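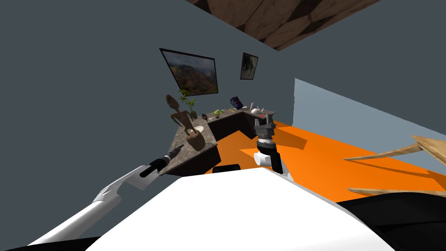

A kitchen with a counter, late in the planning.

My sister-in-law asked me on Tuesday why I still have no kitchen. It was a fair question. We bought the flat in Pundmont in October, and she has seen me cook on one electric ring, on top of a bookshelf, for the whole time since. I told her I am learning. She said that learning is for school and a kitchen is for soup.

So I want to write down what I have learned, partly to defend myself. I came to this country as a grown woman, and I learned the language from a grammar book, from the radio and from neighbours. None of them prepared me for the vocabulary of kitchen renovation. I did not know what a kickboard was. I did not know that a splashback and a backsplash are the same thing, depending on who is selling it to you. For one whole phone call I believed that a "carcass" was an insult.

The old kitchen was removed by a man called Bheki Pillay, who did it in one morning and was very polite to the cupboards. He opened each door before he took it off, to see if something was inside. In one he found a jar of buttons, and in another a tax letter addressed to a person who lived here before the person we bought from. I kept the buttons.

After that the room was only pipes and a window, and I had to decide what to put in it. My husband has one opinion about kitchens and it is that the kettle should be near the fridge. Everything else he left to me. He thinks this was generous.

I started with the measuring. The long wall is 214 centimetres if you measure at the floor and a little less if you measure at the height of my elbow, so the wall is not straight. I measured it many times, at different hours, as if it would improve. Sizwe Shezi, who came to quote for the cabinets, put his hand flat on the plaster and said every wall in this building is like that. He has a good way of giving bad news. He writes it on paper, turns the paper towards you and then looks out of the window while you read.

His first number was too high for us. The second one was for cabinets from Gruvness, which come in flat boxes, and then it is your own evening that you are paying with. We took the second one. The boxes are now in the hallway, and we walk past them sideways.

Then there was the question of the bench. In my mother's kitchen there was one table, and on this table everything happened: dough, homework, the sewing machine, my uncle's radio in pieces. She would not have understood three metres of stone where you put a fruit bowl. I wanted something like her table, but the plumber wanted something he could hang a sink in, and the plumber is right more often than I am.

I went to look at benchtops at Venter, on the ring road. If you go, bring a jumper, the showroom is very cold. They have the samples in small squares on a wall, and each has the name of a beach or a kind of weather. The woman who helped me, Ntombi Potgieter, told me to take the squares to the window and then to the darkest corner of the shop, and look at them in both. I also put my keys on them, and a teabag from my pocket, wet, from the paper cup they give you. She did not mind. She said one customer came with beetroot.

I had been sure I wanted white. After the teabag I was less sure.

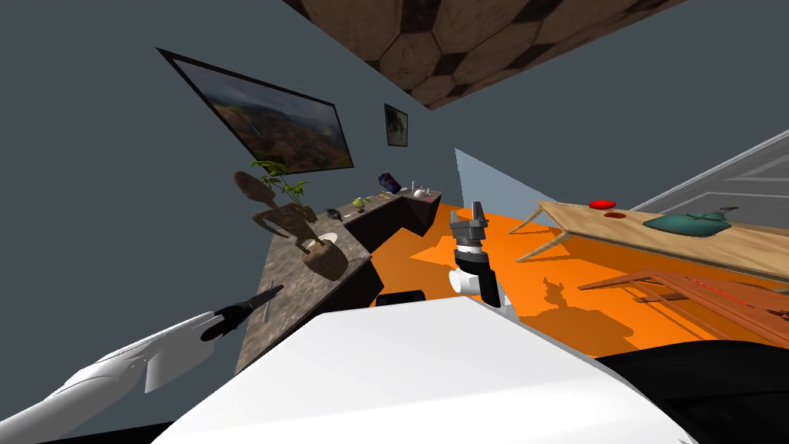

Grey speckled stone, in an L.

I am now almost decided on grey with speckles. My friend Sigita Adomaitis says that speckled stone is for people who do not wipe, and I think she is correct and that this is the reason to buy it. She has a black one herself, very shiny, and she follows her guests around with a cloth. I love her but I can not put my glass down in her house.

The L shape is another discussion. With an L you get a corner, and a corner in a kitchen is where pots go to be forgotten. There are metal shelves that swing out of the cupboard, and they are beautiful, and the price for one set was 1522 dollars at Gollmont. I asked the man to say it again because sometimes with numbers I still hear wrong. I did not hear wrong. We will have an ordinary shelf, and I will kneel.

But the L lets me stand with my back to the wall and see who comes in, and it gives the kettle and the fridge their short road to each other. It also leaves the side under the window free. I have not told the plumber yet what I want to put there. It is a table, an old one, with two drawers and a burn mark from an iron, which I found in the paper for the price of a lunch. It is in the garage of Sizwe Du Plessis downstairs -- he has no car, and he says the garage was lonely.

Some words I can now use without a dictionary: end panel, overhang, mitre, soft close, lead time. "Lead time" is the one I meet the most. It means you wait. For the stone it is three weeks after they come to measure, and they can not measure until the cabinets are standing, and the cabinets can not stand until the electrician has moved a socket. He has promised to ring in the afternoon.

Tonight it is soup, on the one ring. I have made it in the big pot, so there will be enough if my sister-in-law comes to check.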